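Workshop tips: running a plug-and-socket bench alongside an automated cell
Hashini Sikder, Wiltus workshop pages
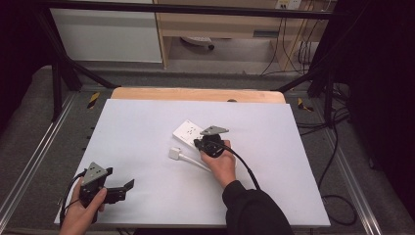
Does the bench operator still need to know the plug work by hand once the cell takes it over?
Hand skill stays on the job sheet, as the operator sets the reference insertion and clears every reject.

Bench setup
Lay the socket plate flat on a white board. A pale surface shows dropped screws and scuffed pins.
Keep the plug cable on one side of the plate, with slack.
Route gripper cables outward, away from the jaws. Check them at each shift change.
Wear close-fitting cuffs.

Changes to the shift
At the Desar shop the cell runs 92 plates per shift and the bench runs 33. Bench staff moved from straight repetition to setup, inspection and rework. Rotate after 2 hours. Wrist complaints dropped after the August change, but eye strain went up, so the lamps were moved lower.

Logging
Write rejects by cause: bent pin, skewed plate, cable snag. The Hettiarachchi sheet has a column for each. After 100 plates, wipe the jaws with a dry cloth and recheck the opening.
Spare jaw pads are in the Illham drawer, second from the top.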